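**Norninell Building, Room 40 — Workroom Safety Inspection**

Date of inspection: July 5, 2024
Inspected by: Vusumuzi Nel
Reviewed by: Wian Pillay, Facilities, Mokgethi
Record no.: 3447
Previous inspection: March

Scope: furniture, work surfaces, floor and walkways, electrical items, personal property left on surfaces, and exits. Storage closets are inspected separately under the Wudholm schedule and are not included.

Ratings used: **S** (satisfactory), **A** (action required), **N** (not inspected).

## 1. Entry, exits and general condition

- [x] Door opens fully and closes without force — **S**
- [x] Exit sign lit — **S**
- [x] Emergency contact sheet posted and current — **S**
- [ ] Door wedge removed when not in use — **A**

Comment: A rubber wedge was in place under the door on arrival. The door is self-closing and must be allowed to close. The wedge was handed in at the front desk. This was also noted in March.

- [x] Ceiling lights working — **S**
- [x] Blinds and cords secured — **S**

## 2. Floor and walkways

- [x] Floor free of standing liquid — **S**
- [x] Walkway from door to window side at least 800 mm wide — **S**
- [x] No loose mats — **S**
- [ ] Chairs returned to the wall when not in use — **A**

Comment: Two chairs stood in the walkway near the door. The required width was still met when measured, but with little to spare. Users are asked to return chairs to the wall at the end of each booking.

## 3. Tables and work surfaces

- [x] Tabletop free of cracks and lifted edges — **S**
- [x] Legs tight, no rocking under hand pressure — **S**
- [x] Surface wiped with approved cleaner (Tivolov, diluted as directed on the label) — **S**
- [ ] Surface free of personal items — **A**

Comment: A phone in a light pink case had been left on the marble-patterned table. It was recorded as found and is dealt with under Section 4. Small items are harder to notice than might be expected on a dark, heavily veined surface, and a dark screen facing up is easily missed by a person setting down a box or a tray. Staff should look over the whole top before placing anything on it.

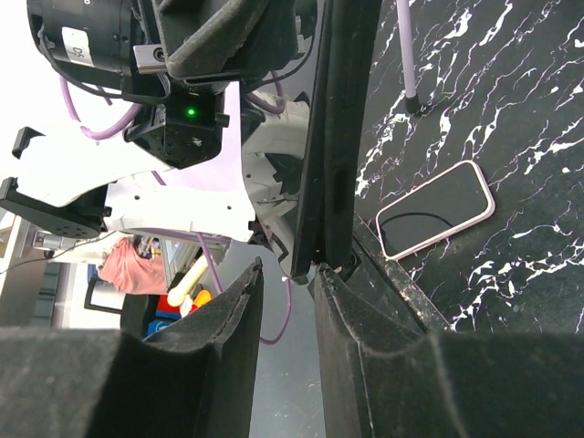

*Item 3.4 — phone on black marble-patterned tabletop, screen up.*

The cleaning log for the table was complete up to the day before the inspection. One entry had no initials. The cleaning contractor has been informed, and no further action is needed on this point.

The inspector also checked the underside of the table by hand for splinters and exposed fasteners. None were found.

## 4. Personal property

- [ ] No phones, keys or bags left on work surfaces — **A**
- [x] Lockers available and in working order — **S**
- [x] Lost property box present and labeled — **S**
- [ ] Lost property sheet filled in for each item — **A**

Comment: The phone was taken to the front desk and entered on the lost property sheet by the inspector. Three older items in the box had no matching entry. The room coordinator is to complete these entries or, where the date cannot be established, write "date unknown" and sign.

The rule on phones was raised by several users during the last review period. For clarity: phones may be brought into the room. They may not be left on a work surface, whether or not the owner is present. A shelf inside the door is provided for this purpose.

## 5. Electrical

- [x] Wall outlets undamaged, covers fitted — **S**
- [x] Test labels on portable equipment in date — **S**
- [x] No adapters plugged into other adapters — **S**
- [ ] Outlet load label readable — **A**
- [ ] Ceiling circuit test — **N**

Comment: The label beside the window outlet states a limit of 4000 W, but the last digits have faded. A replacement label should be printed and fixed directly over the old one. The ceiling circuit was not tested — the panel key was signed out to another floor.

## 6. First aid and fire

- [x] First aid kit sealed and in date — **S**
- [x] Extinguisher on its bracket, gauge in the green zone — **S**
- [x] Nothing stored in front of the extinguisher — **S**

## 7. Actions

| Item | Action | Responsible | Status |
|---|---|---|---|
| 1.4 | Remind users that the door must not be wedged | Room coordinator | Open |
| 2.4 | Mark chair positions along the wall | Facilities | Open |
| 3.4 | Remove phone from table | V. Nel | Closed |
| 4.4 | Complete lost property entries | Room coordinator | Open |
| 5.4 | Replace outlet label | Facilities | Open |
| 5.5 | Test ceiling circuit | Facilities | Open |

**Reviewer's note (W. Pillay):** Item 1.4 has now appeared on two inspections in a row. If it is found again, the hold-open question will be referred to the building manager. Item 5.5 should be completed before the next booking period and the result attached to this record.

Copies: front desk, room coordinator, Mokgethi Facilities file.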